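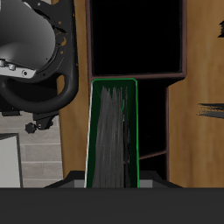

La vecina del 2.º B pregunta si la derrama del tejado se puede pagar en dos plazos, porque el recibo de enero le coincide con el seguro. Se acepta: la mitad ahora y la otra mitad en marzo, para quien lo pida por escrito.

Comunidad de propietarios Drasa
Acta de la junta ordinaria, sábado, 9 de enero de 2021
Segunda convocatoria, en el portal – con mascarilla y puertas abiertas.

1. Cuentas. Se aprueban sin votos en contra. Saldo en el banco: 3.783 euros. Quedan pendientes 341 euros de un local, que se reclamarán por carta certificada.

2. Tejado. Hay dos presupuestos para las canalones y la limahoya del patio. El de Perron incluye el andamio; el de Utum no. Se elige Perron, con una entrega inicial de 800 euros. 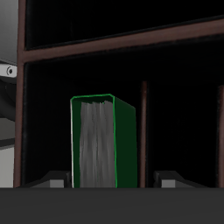

Las obras empezarán cuando deje de helar. Mientras duren no se podrá tender en el patio.

3. Ascensor. La revisión de Eker costó 302 euros. Sigue el ruido al parar en el tercero – se pedirá que vuelvan sin cobrar el desplazamiento.

4. Ruegos y preguntas. El 1.º A pide que no se dejen bicicletas bajo los buzones. El 4.º A pregunta por la luz del garaje, que se apaga demasiado pronto. Se ajustará el temporizador.

Se levanta la sesión a las 12:40.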